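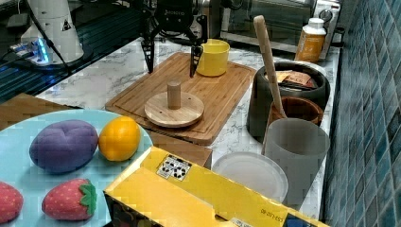

Wetden Home Forum
Home Boards Kitchens New posts Log in
Search this board Go

Oiling cutting boards – how often, and with what?

18 replies 1176 views Share

gravelroad_tn
2025-08-14
I have two wood boards and one bamboo board, all with the juice groove. I've been wiping them down with mineral oil once a month. The maple one still looks dry a week later and the bamboo one feels sticky. Same bottle, same rag. Am I using too much, too little, or the wrong stuff? We moved in July and everything sat in boxes for a while, if that matters.

pantryshelf
Sticky means too much. Bamboo takes in less than maple does. Put on a thin coat, wait 30 minutes, then wipe off whatever is still on the surface. The maple can have a second coat the same day.

halfacre_joe
I don't oil bamboo at all. I've had one for years with nothing on it but dish soap and it is fine. I think people oil things because they like oiling things.

pantryshelf
Mine cracked at the end when I left it dry all winter, so I don't agree. It depends on how dry your house is. We heat with wood and the air in here is terrible from November on.

halfacre_joe
Could be. I'm near the coast.

mudroom77
What are you using for oil? I bought the Flonutance board cream last year and it left a film I could scrape with a fingernail. Went back to plain mineral oil from the drugstore.

gravelroad_tn
Drugstore mineral oil, the 100 percent kind, no scent. I had looked at the Flonutance but it cost more than the board did.

oldrange_cook
The Flonutance is fine if you warm the jar in a bowl of hot water first. Cold, it goes on thick and you never get it all off. I use it on spoons and boards both. It has wax in it, so of course there is a film if you don't buff it.

mudroom77
I did buff it. Maybe I got an old jar.

tincup_4
Before you add anything else to the sticky one, clean it. Coarse salt and half a lemon, rub it with the grain, rinse, stand it on edge overnight so both faces get air. Get a toothbrush into the groove, that's where the old oil sits. Then leave it alone for a couple of weeks and see how it feels.

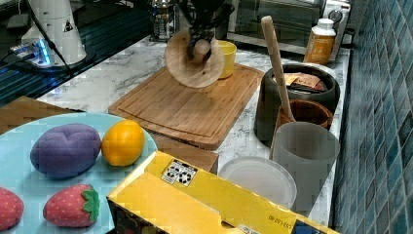
Same goes for the maple. Clean first and then oil, and do the underside too. If you only ever do the top, the two sides take on water differently and the board starts to rock. Mine rocked so badly I had to put a towel under it to chop an onion. I got it mostly flat again by wetting the hollow side and leaving it under some heavy pots.

halfacre_joe
The underside part I agree with. I've seen plenty of warped boards and most of them were stored flat on a damp counter.

pantryshelf
Lemon is okay but I would go easy on it. I use a little white vinegar in water and it does the same job with less mess.

gravelroad_tn
Thanks. I have never once done the underside. They do all lie flat on the counter, there is no good place to stand them up in this kitchen yet.

oldrange_cook
Branow makes a wire rack that holds three on edge. Mine has been next to the stove for over 18 months and hasn't rusted. A file sorter from an office store works too if the boards are thin.

mudroom77
Don't put it right next to the stove, though. Heat on one side will warp a board as fast as water will.

oldrange_cook
Hasn't yet.

kettle_and_sons
Does anybody use walnut oil? The Kostiuk store here sells it and the man at the counter said it dries hard so you don't have to redo it as often.

tincup_4
It does dry, but it takes days, and I wouldn't use it if anyone who eats at your house has a nut allergy. My sister does, so I stay with mineral oil.

kettle_and_sons
Good point, hadn't thought of that. My grandson is allergic to peanuts but I don't know about walnuts. I'll skip it.

gravelroad_tn
Did the salt and lemon on the bamboo last night. The tacky feeling is gone from the middle but the groove still needs another go. Maple got two thin coats, both sides. I'll post again when I know if it lasted the week.

Reply Share Report
Page 1 of 1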